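Pink bowls: keep, sell or give away? (and what do you all eat your porridge out of)

Posted in: Kitchens and Home > Crockery and Tableware

marmaladeskies
Hello all, long time reader, not much of a poster. We're moving from a house with a proper larder to a flat with four cupboards, two of which are full of boiler. I've been told (by the other half, who owns 300 records and has no leg to stand on) that the crockery has to be halved.

My question is about everyday bowls. At the moment we've got the big white pasta ones, a set of old Cabral soup plates that were my nan's, and a load of plain ones I bought in the Lundudberg sale. Do you really need separate bowls for cereal, soup and pudding? Or could one size do the lot? And if so, what size??

tinlid
One size, easily. We went down to a single sort of bowl years ago and I don't miss the rest one bit. Get something that holds 505 ml to the brim. Sounds oddly exact but that's what ours hold and it's spot on for porridge, soup, crumble, the lot. Anything smaller and you're going back for seconds before you've sat down.

Fennimore_Lane
Sorry but I can't agree with tinlid. A pudding in a soup-sized bowl looks miserable. You either feel you've been short-changed or you fill it up and feel ill. I keep two sizes and they nest, so it takes up no more room than one stack. Also please don't get rid of your nan's soup plates! You'll be kicking yourself by March.

marmaladeskies
Oh the nan plates are safe, don't worry. They're coming with me if I have to wear them.

tinlid
Fennimore, you put less in it. It's a bowl, it doesn't mind.

Fennimore_Lane
I mind!

potsandpams
Can I put in a word for coloured ones? Everyone seems to go white because it "goes with everything" and then you've got a cupboard like a hospital canteen. I swapped to a dusty pink last spring, the plain matte sort, and breakfast has been a much cheerier business ever since. Yoghurt looks lovely in it. Porridge looks less like cement. Tomato soup is a bit much, I'll grant you, you sort of lose track of where the soup stops.

Shape matters more than colour though. Go for rounded sides and no fancy foot on the bottom, and try stacking them before you hand any money over. Putting some pics up so you can see the pink and how they sit together.

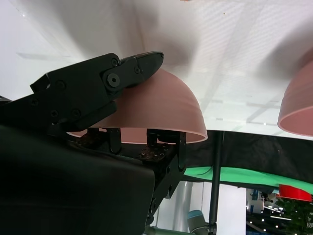
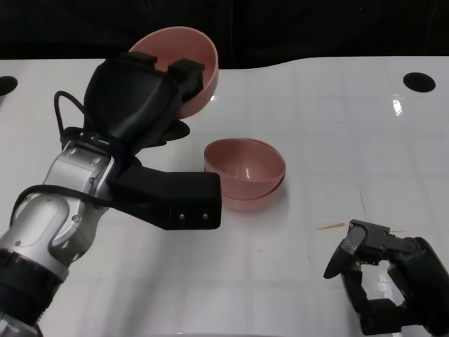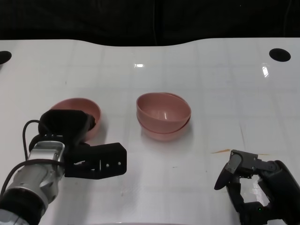 Pink bowls, all three pics. The last two show a couple of them stacked.

marmaladeskies
Ooh, now that IS a nice pink. I was expecting something more like blancmange. Do they mark? I had some matte plates from Hanton once and every knife left a grey line on them, it looked like somebody had been doing their sums.

potsandpams
Mine have been fine, but then you're mostly using a spoon, aren't you. I do get the odd tea stain if I leave one soaking with a teabag in it. Bit of bicarb on a damp cloth, leave it ten minutes, rinse.

greyhoundgill
I'm going to be the grump here. Matte is a pain. I had a set from Lollano in a sort of sage green and I could never get them to feel clean, even straight out of the dishwasher. There's a squeak when you drag a spoon across that goes right through my teeth. Passed them on to my sister, who thinks they're wonderful, so perhaps it's me.

Agree on the colour, mind. Life's too short for all white.

tinlid
The squeak is real. Gloss inside, matte outside is the answer if you can find it.

Fennimore_Lane
Well, tinlid and I agree on something. Mark the calendar.

To go back to the original question, before you chuck anything, measure your new shelves. Height between them, not only the width. We moved into a place where the shelves were fixed and our stack of six was a whisker too tall, so I ended up with two stacks of three and no room for mugs. Very annoying. And if you stack a lot of matte ones, slip a bit of kitchen roll in between, it stops them rubbing.

bramblewick
Kitchen roll between everyday bowls? You'd be at it three times a day! Fine for the Christmas ones, but I'm not unwrapping my cornflakes.

Fennimore_Lane
Only the bottom few that don't get used, bramblewick. The top ones go round and round.

bramblewick
Then you don't need the bottom few, which was sort of the point of the thread :)

greyhoundgill
Ha, got you there.

marmaladeskies
You're all brilliant, thank you. I've measured up, and I've got 200 mm between shelves, so a stack of six rounded ones should go in with room for my fingers. The white pasta bowls are going to the charity shop. Nan's soup plates are going on the top shelf for Sundays.

I'm still stuck on one size or two. I had crumble out of a soup bowl last night to test it and I'm afraid I just had a soup bowl's worth of crumble.

tinlid
Sounds like a success to me.

potsandpams
Same. Are you going pink, then?

marmaladeskies
Tempted! I need to see one next to the worktop first, it's a funny speckled brown and I don't want it looking like a plaster. Will report back once we're in and I've found the box with the kettle.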